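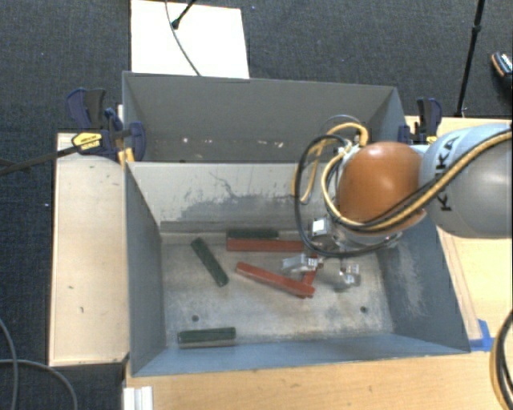

Fig. 1. Front bin with the six blocks, second bin right behind it.

Bin and block storage, workshop corner — project report
Plirkport, 2018-11-23

What we wanted

A better way to keep blocks in the metal bins. Before this they got tipped in and left. Part of the Skinden storage unit, same task for every group, we got bins and blocks.

The bins

Two grey metal bins, 2 people in our group so one each to check over. Front one has sloping sides and a flat floor. Pretty worn. Scratches on the rear wall inside plus a big darker patch, and a cloudy scuffed area on the right side. We left all that alone, cleaning was not in the task. Pale wood work surfaces next to them, dark carpet on the floor.

The sloping sides matter more than we thought. A block put down near a wall wants to slide to the middle, so rows don't stay rows. Measured the gap between the bins and the shelf at 820 mm, enough to stand in.

What we did

Session one: just tipped them in, like before. Messy but fast. Session two: laid them flat by hand, long sides together. Took 49 seconds for the lot, second try was slower beacuse we started from the wrong end.

Tried a cardboard divider from the Reinholz box, cut to roughly 250 mm. Too tall at one end. Trimmed it, then it leaned. Gave up on that one.

Results

Flat rows are easier to pick from. Tipped in is fine if you only need one block and don't care which. We would keep the bins as they are and fix the divider — thinner card, maybe folded at the bottom so it stands up by itself.

Still to do

Same test in the back bin. Ask the Plavier group if there divider stayed up. Table of times goes in the appendix, not typed up yet.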